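Larness Workshop Notebook
Entry: 2018-01-17
Subject: Moisture in hide glue stock, Plaseck batch

The second set of test joints was opened this morning. Of the 5 maple pairs glued with the Plaseck granules, 3 failed along the glue line and the other two tore wood. The October batch, prepared in the same pot, gave no glue-line failures. The pot thermometer was checked against the bench reference and agreed with it, so temperature is not suspected at present.

Granules from the open sack weighed 259 grams before drying. They are to remain in the drying cabinet for 72 hours and will be weighed again before any further glue is mixed. The sealed sack has not been touched. Soaking water was drawn from the filtered tap, as the Nautiyal procedure requires - the earlier entries do not state which tap was used, and this should be recorded from now on. 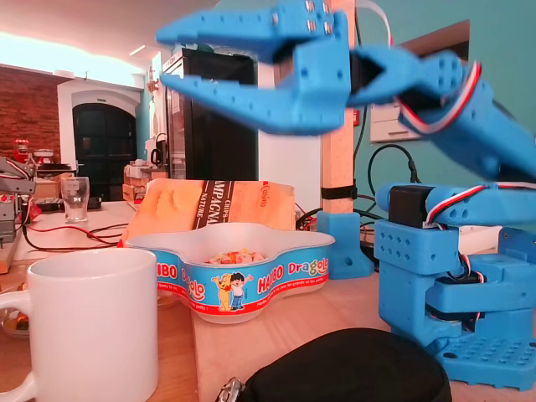
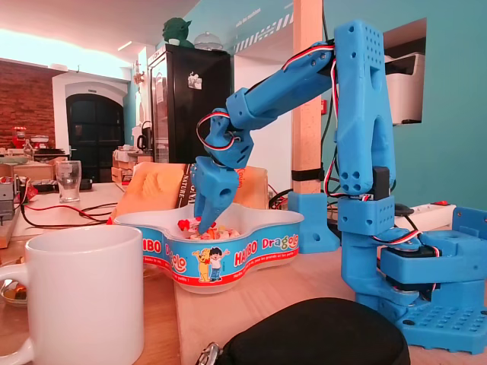

Blue arm, candy bowl on the table.

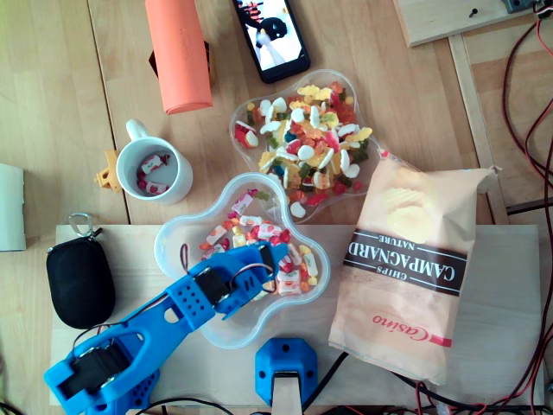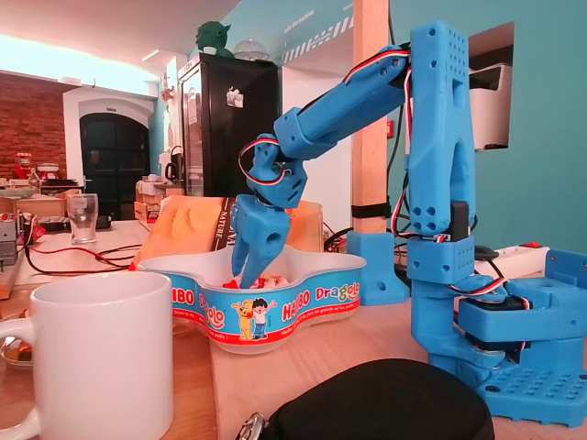

Pinar has read the results and does not accept that moisture alone explains them. The maple was planed two days before gluing, Pinar points out, and the October pieces were glued within the hour. A fresh set should be planed and glued the same day, using the undried granules, before the sack is blamed.

The objection is reasonable. Four pairs will be cut from the remaining board and clamped overnight at the usual pressure. Clamp pads need new wax paper. The supplier has not yet been contacted about the open sack.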